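Kemeo Community Kitchen, Skurnerberg
Progress report to the Rodari Fund
2018-04-04

The equipment for the teaching kitchen is now almost complete. In the last period we bought the small things which the groups use every day: strainers, trays, pump bottles, bowls and cloths. The cost was 2,905 euros, and all of it was paid from your grant. One invoice, from the supplier Siriwan, is still open. It is for 295 euros and we will pay it before the end of April.

The washing-up place has taken more time than we planned. At first each group put its things where it wanted, and the next group had to search for them. We have now agreed on a fixed order. Soap in a pump bottle stands on a tray near the sink, and strainers are dried before they go back on the shelf. The trays are easy to lift away, so the surface below can be wiped properly. This sounds like a small matter, but the evening groups lose much less time at the end.

We had 40 places in the courses and all of them were taken. For the next courses we offer 40 places again, as the room does not allow more.

Two points are not finished. The second tap still has weak pressure, and the plumber must come again. The labels for the shelves are written but not yet printed - we want to have them in two languages, and the translation is being checked.

We do not ask for a change in the budget. If some money remains after the tap is repaired, we would like to use it for better lighting above the work table, and we will write to you first to ask for your agreement.
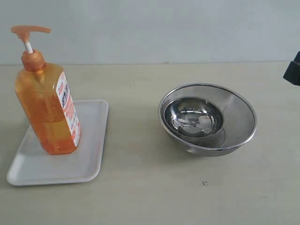 Pump bottle on a white tray, with a steel mesh strainer.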